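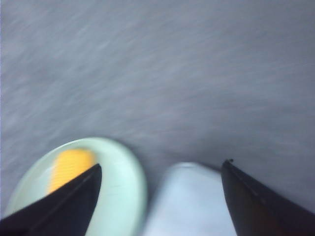
How do I get grey marks off a pale green plate?

Oval serving plate, glazed, sort of minty colour. Been using it for corn on the cob all summer and now there's thin grey lines all over the middle where people cut on it. Looks filthy even when its just been washed. Tried washing up liquid, tried a green scourer (gave up quick, didn't want to dull the shine). It was my aunt's so don't want to bin it. Dishwasher ok or will that make it worse? Got people coming for tea in May and would like it on the table.

minty_plates

Bernadette Ó Ceallaigh
Metal marks, not scratches. Bit of the knife rubs off on the glaze. Bicarb and a drop of water, thick paste, soft cloth, small circles. Leave it ten mins if stubborn. Rinse well. Did a whole set of my mother's like this, came up lovely, only one had a proper scratch you could feel with a nail and that stayed. Cream cleaner works too but try the underside first. Wouldn't dishwash it if its old, the colour can go chalky. And serve the corn already cut, or put a board out for teh cutting, else you'll be doing it again in a month.

pfister123
had same with a Kostholm one. just bought another

gravyboat301
Bicarb yes. Lemon juice did nothing on mine. Don't use wire wool whatever anyone says, I did and the rim's never been right. Butter gets in the marks as well so wash with really hot water first, then the paste. Took me two goes.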